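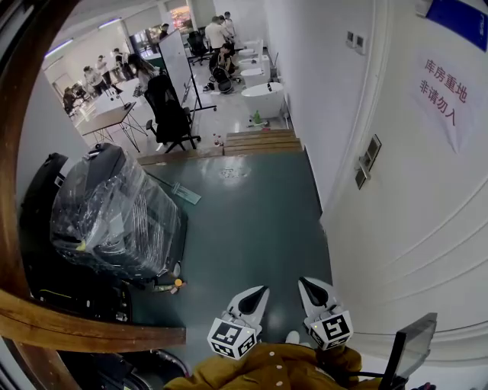 Lower room, green floor, both grippers up. Storeroom sign on the right, steps to the tiled area ahead.

Ticket 3361
Project: Mussa (household chores, hand-held grippers)
Site: Briststead
Opened: December 29, 2022
Priority: medium, was high
Status: open, see bottom
Summary: floor chores failing on playback, mop pickup and small bottles worst. Customer (Jaketti) wants to know if the thing can tidy a room yet or not.

Problem as reported

Policy trained on the hand-held grippers does fine on table work. Cups, cloths, boxes with lids. Take it down to the floor and it falls apart. Goes for the mop handle, closes early, pushes it along instead of picking it up. Small bottles get tipped over. Same thing on glossy floor every time, much less on the matte mat in our own shop.

Jaketti's note says, quote, "our cleaner does this whole room in the time it takes your arm to find the mop." Fair.

What we checked first

Finger pads. Swapped both sides for new. No change.
Gripper opening. Recalibrated left and right, left was off by 2 mm. Fixed. Slightly better on bottles, no change on mop.
Clock sync between the two grippers. Fine.
Battery. Fine.
Firmware. Was one version behind on the right, updated, no change. Rolled the left forward too so they match.

Next: went through the recordings. 171 episodes in the floor set. Pulled the 40 worst by tracking score. Nearly all of them are low reaches, hand close to the floor, person bent over. The floor is dark and shiny and has hardly any texture to hold on to except scuffs. Tracker loses its place, guesses, then jumps when it sees the wall or the steps again. So the recorded hand path has a kink in it right at the moment of the grasp. Policy learns the kink. There's your early close.

Wrote it up for Breso since they own the tracker. Their first answer was "more light." Tried more light. More light on a glossy floor is more glare. Worse.

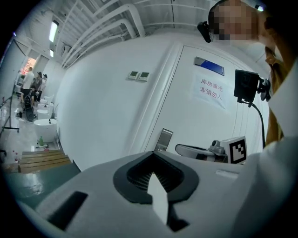
Second try, started each episode high. Hold the grippers up for a moment with a good look at the wall, door and ceiling before going down for anything. Ceiling pipes and the long light are great for this, lots of edges. The tracker gets a solid lock and keeps it longer on the way down. Re-recorded part of the mop set like that. Kink is smaller. Not gone.

Also asked operators to slow down on the last bit of the reach. They don't like it, it feels silly to pick up a mop in slow motion. Did it anyway. Helps more than I expected.

Where each chore stands, since Jaketti keeps asking for a straight answer:

Pick up mop from floor: no. Gets a grip now and then. Can't count on it.
Actually mopping: no, not attempted, please stop putting it in the slides.
Small bottles off floor to a shelf: partly. Standing bottles ok if nothing is close by. Lying on the side, no.
Coil a cable: no. Don't ask.
Move a light chair out of the way: pushes it, yes. Pushes it where you want, no.
Wipe a table: yes. Best thing we have.
Wipe a bathtub rim: looked good in the shop on a straight edge. Curved edge not tested enough to say.
Take plastic wrap off something big: no. Film sticks to the fingers, and clear film is as bad for the cameras as the floor is.
Steps: arm base has wheels. No.

So for a room with a floor, a few steps and stuff lying around, a person with a mop wins and it isn't close. For a counter at one height with things that don't bend, the machine earns its keep, slowly.

Comment, later same day

Someone suggested putting tape marks on the floor for texture. Works in the shop, tried it. But then the policy has only ever seen a floor with tape on it, and customers don't have tape on their floors. Using it for debugging only. DO NOT mix taped episodes into the training set. I already found a handful in there and took them out.

Comment

Breso sent a new tracker build. Handles short dropouts better, bridges the gap with the motion sensor. Replayed the 40 bad ones through it. Most come out clean. The ones still bad are where the operator turns toward a blank white wall halfway through the reach. White wall plus dark floor, nothing in between to look at. Tell operators: keep the steps or the door in view if you can.

Retraining on the replayed set, full run. Will take a while, the queue is full.

Comment

Retrain done. Mop pickup better but still misses more than it hits. Closing timing looks right now, it's the angle that is off, it comes in along the handle instead of across it. That is a diffrent problem. Splitting it into its own ticket, will link here.

Standing bottles: good. Would show that to a customer.

To do

- re-record the mop set, handle at more angles, high start each time
- add lying-down bottles
- new pads back on the shelf, the old ones were fine
- send Jaketti the chore list above as is, no rewording from sales
- ask Breso when the build goes out to evreyone
- next site visit in February, leave this open till then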